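4.2 Budgeting for the second cell

The Sellow quote came in November and covered the arm and controller only. Everything hung off the wrist was left to us, so we priced it seperately. Cables, brackets, lights, spare gears. Small money each, but it adds up and the lead times are worse than for the arm. 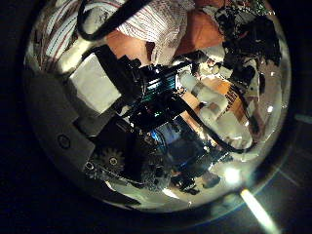 Flandurard could supply the wrist electronics at 651 pounds a set, with a discount from 30 sets, far more than we need. Storngate cheaper on paper. No stock though. We budgeted one full spare set per arm plus 400 pounds for cabling. Cabling was under-costed in the first cell and we did not want to go back to the faculty again.

Floor space next. Cell two goes in the same sort of room as cell one, so no building work in the plan, only blinds and a longer bench (see Fig. 3).

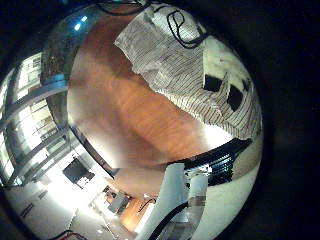
Figure 3. Wrist camera view, with striped cloth, wooden surface and windows.

Daylight is a cost too. Blinds quoted at 150 pounds per window by Hayat, fitting extra. Cloth stock we treat as a consumable and keep out of the capital line.

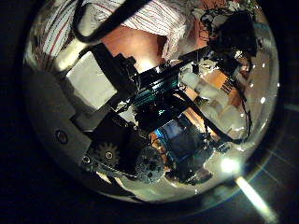
Maintenance is the weak part of the estimate. Gears and fasteners were put down as a yearly lump becuase we have no proper wear records for the first arm. Revised figures as of January 2024 are in Table 5; the Storngate line stays blank until they confirm delivery.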